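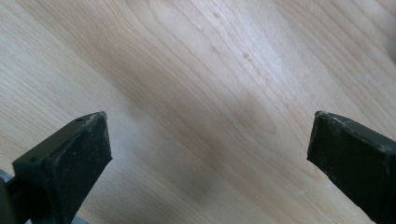 Wagner Andrade wrote to ask whether members need to have programmed anything before they join, and whether the answer is different for those who only want to work on the hardware. The club's answer to both parts is no. Intake is in May and new members are assigned to a bench pair for their first term, regardless of background.

Purnau Student Manipulation Club: Frequently Asked Questions
Last revised December 16, 2020

What does the club do?
Members collect demonstrations of short tabletop tasks with a hand-held gripper, train a policy on them, and run the policy on the club arm. The year's work is assessed at the Mac Carthaigh Cup, an inter-school competition held at the end of the season. Electronics and mechanical work are covered as they come up.

Who can join?
Any student enrolled in years 10 to 12. Students from other schools may attend as guests but cannot be listed on the competition entry.

How many demonstrations does a task need?
The minimum for a submitted task is 100 accepted episodes. The tray task in the current set stands at 117. Rejected episodes are kept in a separate folder and do not count toward the minimum.

What counts as a rejected episode?
An episode is rejected if the gripper is not fully open at the start, if tracking is lost at any point, or if the operator pauses mid-motion to reconsider. Slow is acceptable. Stopping is not. Dropping the object is also acceptable, provided the operator picks it up again in the same take and the episode is tagged "recovery".

Do both members of a pair have to operate?
Yes. Each member records at least 13 episodes per task. Policies trained on a single operator have performed poorly on our arm when the object starts outside that person's habitual range. Aidan Quinlan's write-up of the May trials has the numbers and is in the shared folder.

How should the bench be set up?
Place the task objects before picking up the gripper. Vary the position and angle of the target between episodes, and leave secondary items where they are for the whole of a session. Clear containers are permitted this year. They are harder than opaque ones under window light, and pairs are advised to record them at more than one time of day.

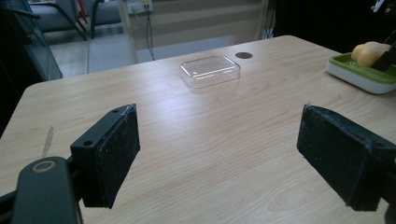 Blinds may be open or closed but must not be adjusted during an episode. Record the setting in the log. If cloud cover changes partway through a session, note the episode number and keep going.

How are the finger pads maintained?
Inspect the pads at the start of each session. Lint is removed with low-tack tape. Do not use solvent, as it softens the adhesive. Pads that lift at a corner are replaced as a set, left and right together, and the calibration routine is run again afterward. Spare pads are in the second drawer with the hex keys. Scuffing on the finger bodies does not need to be reported.

The gap reading is off after calibration. What should I check?
Check the finger screws first. A loose screw lets the block rotate slightly under load and the reading drifts by up to 2 mm. If the screws are tight, repeat the calibration with the fingers fully closed, then fully open, and compare with the values on the card. If it still disagrees, tag the unit and give it to Donal Ó Conaill.

Which software is used?
Episodes are uploaded through Talto, the club's own labelling tool. Logins are issued at the first meeting. File names are generated automatically and should not be edited. Training jobs are queued from the same page and run overnight.

Can I take a gripper home?
No. Units are signed out to a bench and signed back in at the end of the session.

What does it cost?
There is no membership fee. Parts and competition travel are paid for through a Fundstead grant, which covers the current season only. Students supply their own safety glasses.

Who judges the competition?
The judging panel is appointed by the host school. Tasks are scored on completion first and time second. An arm that leaves the marked workspace scores zero for that run, and the run may not be repeated. Questions about scoring go to Fiachra Tierney, who holds the current rule book.

My question is not listed.
Leave it with Declan Gallagher at the front bench or add it to the sheet inside the lab door. The page is updated once a term.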